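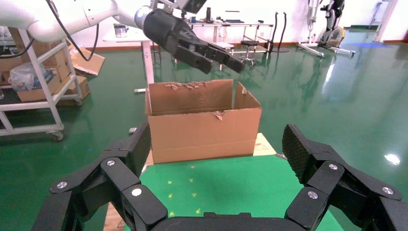

Subject: Re: [packing] Box sizes and the new parcel rates

On Sunday a list member wrote:

> We run a small mail order seed and bulb business and have used the
> same carton for everything for years. Our carrier changed its rates
> in September and now bills by volume as well as weight. Our average
> postage went up a lot and I can't work out why some orders jumped and
> others stayed the same. Is it worth stocking more than one size? We
> don't have much shelf room. Also, does anyone still buy from Rornow,
> and is their single wall board good enough for bulbs?

We went through the same thing at Vindurico two seasons ago, so I can tell you what we did. We sell dried beans and garlic, so the weights should be close to yours.

The reason some orders jumped is that the carrier works out two weights and bills you for the larger one. The first is what the scale says. The second is length times width times height, divided by a fixed number that should be printed in your rate sheet. A full carton of bulbs is heavy enough that the scale weight wins and the price stays put. A few seed packets in that same carton now get billed as if the box were full of something.

Before buying anything, get your order records out. We took one month of orders, 1,292 of them, and sorted them by how full the carton had been. We hadn't been writing that down, so we had to guess from the items on each invoice. It was a dull job but it settled the argument. In 810 of those orders the goods would have fit in a carton half the height.

So yes, for us a second size was worth it. We kept the old footprint and only changed the height. The two sizes stack on the same shelf when flat, the same tape gun setting works, and the labels fit the same panel. If shelf room is your problem I would do it that way and leave the width and length alone.

A few other things we learned:

Measure the outside of the box after it is packed and taped. The size printed on the bottom flap is usually the inside size, and the carrier's machine measures the outside. If the top bulges, they bill you for the bulge. We had several adjustments on our account from overfilled cartons before we caught on.

Scored cartons (the kind with extra crease lines so you can cut the corners and fold down lower) are fine for odd orders, but they slow the packing table down. We keep one bundle of them and it lasts.

For seed packets alone, try a padded mailer. Ours go in a plain one with a sheet of card, and complaints about crushed packets did not go up.

On Rornow, we still buy from them. Their minimum is 500 per size, which may be a lot for you to store. The single wall has been good enough for garlic up to the weight printed in the maker's stamp. I would not stack it high in a damp shed, though - the bottom layer goes soft and the corners give. We moved ours onto a pallet with a sheet of plastic under it. For the heavier orders we use double wall from Praltard. It costs more and takes up more shelf, and I only order it in spring.

Last season we shipped 2,278 parcels and the postage per order came back down close to what it was before the change. I can't say all of that was the boxes, as we also raised our minimum order that year.

If you send your rate sheet divisor and the outside size of your current carton to the list, I can tell you the scale weight where the two prices meet. Under that weight you want the smaller box.

One question of my own while I'm writing. Has anyone used the paper tape from Mao, the kind you wet first? We are thinking of switching over the winter and I would like to know how it holds in a cold packing room.

Packing desk, Vindurico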